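Netcombe Opens Registration for Spring Toy Sort Weekends

Households asked to get down on the floor and check under the curtains

NETCOMBE, 20/04/2019 - Netcombe, the home organizing service, today opened registration for its Spring Toy Sort, a program that helps families go through the small toys, game pieces and craft supplies that end up loose around the house. The service has 259 places, and registration is free.

The Toy Sort was first tried in January with a small group of households. Each one picked a single room and worked through it in one sitting, starting at the walls and moving in. The method has been kept for spring with two changes. Families now get a printed sorting sheet, and they can ask for a home visit from a Netcombe organizer if they would like help getting started.

"Most people begin with the toy box, and the toy box is usually in fair shape," said Sheila Horrocks, who runs the program. "We ask them to leave it until later. Start with the floor. Look under the sofa, behind the door and along the bottom of any long curtain. Bring what you find into one pile where you can see it."

Horrocks said that marbles and small blocks are the pieces families most often ask about. They roll or get kicked to the edge of the room, and a curtain that reaches the floor will hide them for months. 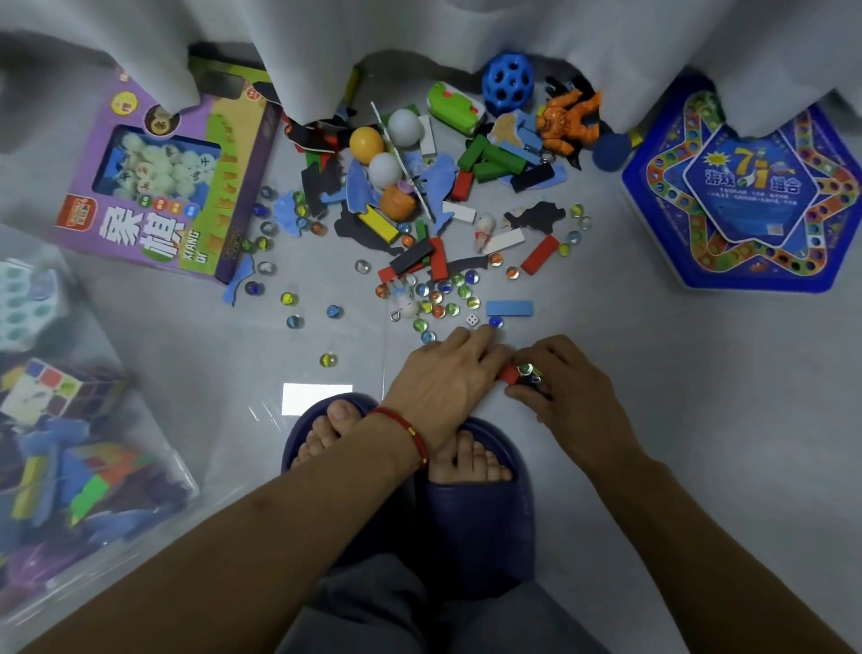 Marbles and a red block are gathered up by hand next to a xiangqi set and a clear storage bin.

Once the pile is made, the sheet asks families to sort by type. Marbles go together, blocks go together, and anything that belongs to a boxed game goes back in its box the same day. Game pieces that match no box in the house are set aside in a bag for one month before any decision is made about them.

Netcombe recommends clear bins for mixed toys so that children can see what is inside without tipping everything out. Families do not need to buy new ones. Shoe boxes and food tubs work well for small pieces, and a strip of tape with the contents written on it is enough of a label.

"My two would empty a whole bin to find one cube," said Jamie Parsons, a parent who took part in January. "Now the puzzles are in one and the blocks are in another. It took us a Sunday morning and we found pieces from games I thought we had lost in the move."

The spring sheet also has a section on odds and ends. This was added after January households asked what to do with the bits at the bottom of the pile: torn foam, dried modeling clay, short crayons, metal rings, parts that have come off something else. The advice is to sort these last. Scraps of foam or clay that are no longer good to play with can be thrown out. Crayons that still draw go into the craft box. Small metal parts and anything else a toddler could swallow should be put up high or thrown away.

"The curtain is worth doing twice," said Trilok Chaudhary, who wrote the sheet. "Lift the hem, clear what is under it, then go back when you have finished the rest of the room. You will have missed a block." 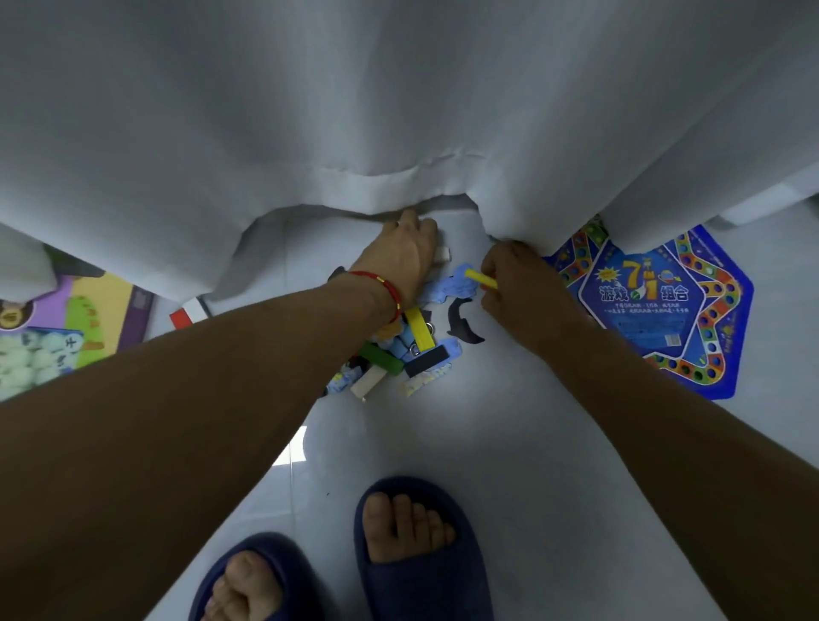 How to Take Part

Registration is open to any household in the Netcombe service area. To register, call the Netcombe office or fill in the form on the Toy Sort page. You will be asked which room you plan to sort and whether you want a home visit. There are 100 home visits available, and they will be given out in the order that requests come in.

Each registered household will receive:

The printed sorting sheet, with space to list missing game pieces
A roll of label tape
A donation bag for toys in good condition

Donation bags can be dropped off at the front desk during office hours. Please do not include broken toys, opened modeling clay or games with pieces missing. Boxed games should be taped shut.

Netcombe will also run a swap table for single game pieces. Families who are short a chess piece or a few marbles can bring their list and look through what other households have handed in.

About Netcombe

Netcombe helps families sort, store and pass on household goods. It offers home visits, printed guides and weekend programs throughout the year.

Press Contact

Barry Lambert
Netcombe Press Office
Photographs and copies of the sorting sheet are available on request.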